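Oven temperature and my sourdough crackers, a short thread

1/ I've been making crackers out of leftover sourdough starter since April. They kept coming out dark at the edges and soft in the middle. Posting what fixed it in case anyone else is stuck on the same thing. 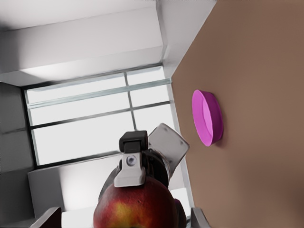
2/ The dough. One cup of discard straight from the fridge, one cup of flour, 6 tablespoons of soft butter, half a teaspoon of salt. I use the plain white flour from Nevari. Whole wheat works but drinks more, so add a spoonful of water if it cracks when you press it.

3/ Rest it in the fridge for 2 hours, covered. I tried skipping this twice. The dough sprang back every time I rolled it and the crackers ended up thick.

4/ Rolling is where I was going wrong. I was stopping too early. You want to see the color of the parchment through the dough. Split it in half and roll each piece right on the parchment, with a second sheet on top.

5/ Brush with oil, coarse salt, then cut. A pizza wheel is fine. Prick every cracker with a fork or they blow up like pillows.

6/ Now the oven. Mine is an old Trement and it runs hot. The dial said 350, the thermometer said 385. I set it to 325 now and leave them in longer, usually 25 minutes, turning the tray halfway.

7/ Take the outside ones off first when they're gold. Put the rest back. My edges were burning while I waited for the center and I don't know why it took me so long to just remove them.

8/ Toppings so far: caraway (good), sesame (good), grated hard cheese (good but gone stale by the next day), dried onion (burned, both times).

9/ Caraway was Jolán Hegyi's suggestion. She crushes it a little first. I do the same now.

10/ They keep for a week in a tin. If they go soft, five minutes in a low oven brings them back. Rye version on Friday if the starter cooperates.

Comments

Lăcrămioara Mihăilă: Can I use olive oil in place of the butter? My son can't have dairy.

ristdale_baker: I did it with oil, used a bit less. Crisper but they break easily.

Jolán Hegyi: Try poppy seed next.

We use cookies to keep you signed in and remember your settings. Accept | Manage choices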